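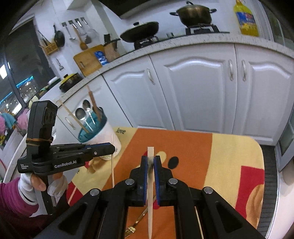
Unit 3: Utensil Holders and Small Table Storage

Reading before class: the handout on drawer dividers. Bring one spoon and one pair of chopsticks from home.

This unit covers what stands upright and what lies flat. Most home kitchens keep the utensils used every day in an open holder on the table or counter, and everything else in a drawer. We will work with the open holder first.

Terms

Holder: any open container that keeps utensils standing. A cylinder is the common shape.
Lining: the inside surface. A lining in a second color, such as teal inside white, makes the bottom easier to see when you check for crumbs.
Load: everything standing in the holder at one time.
Lean: how far the longest piece tips out past the rim.

Placing the load

Spoons go in with the bowls up. The handles are narrow and take little room at the bottom, and you can tell a large spoon from a teaspoon at a glance. The drawback is that people tend to grab the bowl when they pull one out. Bendik Torvik teaches his section to set them bowl down for this reason. Either way is accepted on the practical, but do not mix the two in one holder.

Chopsticks are long and light. A single one will lean well out over the rim, and it can tip a small holder if the rest of the load is on the same side. Put the metal pieces in first, then the wood. Square ends go up and narrow tips go down, unless the household does it the other way — ask before you change it.

Sort wooden pieces by color before pairing. Pale sticks and reddish-brown sticks should not end up in the same pair.

Sorting on the table

When a holder has become crowded, take the pieces out and lay them on a cloth. Keep spoons together with the handles pointing the same way. Keep chopsticks in one bundle until the spoons are done, then match them by length and color. A patterned cloth is fine, but small pieces are easier to lose on it.

A lidded canister can share the table with an open holder. Use it for things that should stay covered. If the lid is translucent you can check for a divider without opening it.
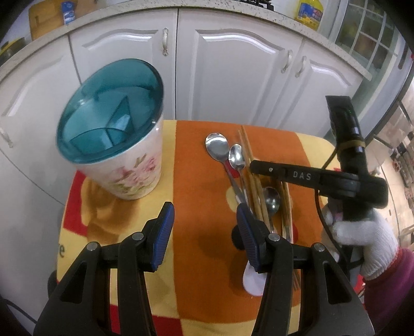
Fig. 2. Spoons and chopsticks on the striped cloth, with the flowered canister at left.

Practical, due 03/02/2019

Work in groups of 2. Each group gets one holder and a mixed load of 12 pieces. Sort, pair and reload, then write down the order you used. Hand the sheet to Byung-chul Baek at the front desk.

Holders from the Aasen shelf go back on the Aasen shelf.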